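What Is an Element in Old Stories and Card Games of Fortune?

Long ago, people asked what the world is made of. Many of them answered: fire, earth, air and water. Today, scientists have a different list. But the four old elements still live in fairy tales, in star signs and in picture cards.

In this lesson from Skustine Children's Pages we speak about fire. The colour of fire is often orange or red.

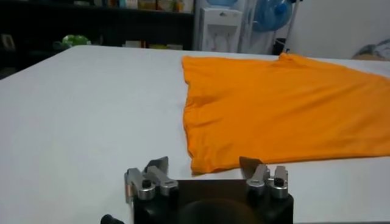
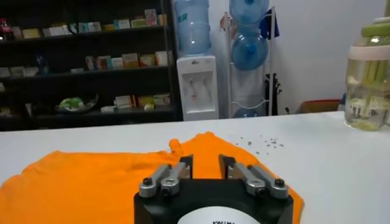
Orange cloth on a white table.

What does fire mean?

Fire gives light and it gives heat. So in star signs it stands for courage, for new ideas and for the wish to begin something. When a person gets angry very fast, we say he is "hot-headed". This also comes from the old way of thinking about fire.

The sign of fire

The sign is a triangle with the point up, like a flame. You can draw it with three straight lines. For the sign of air, you draw the same triangle and add one line across it – then it is ready.

Which star signs belong to fire?

There are twelve star signs, and each element has three of them. The fire signs are:
Aries, the ram
Leo, the lion
Sagittarius, the archer

Perhaps your birthday is in one of them. Ask at home if you do not know.

Is it true?

Some grown-ups believe that the stars tell us about our character. Many others do not believe it, and science has not found any proof. You can enjoy the stories in both cases. A child born under Leo can be very shy, and this is quite all right.

Something to try

Take a sheet of paper and draw your own fire card. Think first: is your fire a small candle or a big dragon? Choose warm colours. Write one word under the picture, for example "brave" or "quick". Please do not use real fire for this – pencils are enough.

New words

Element: one of the four parts of the world in old stories
Archer: a person who shoots with a bow
Character: how a person usually feels and acts

Next lesson: Earth, the quiet element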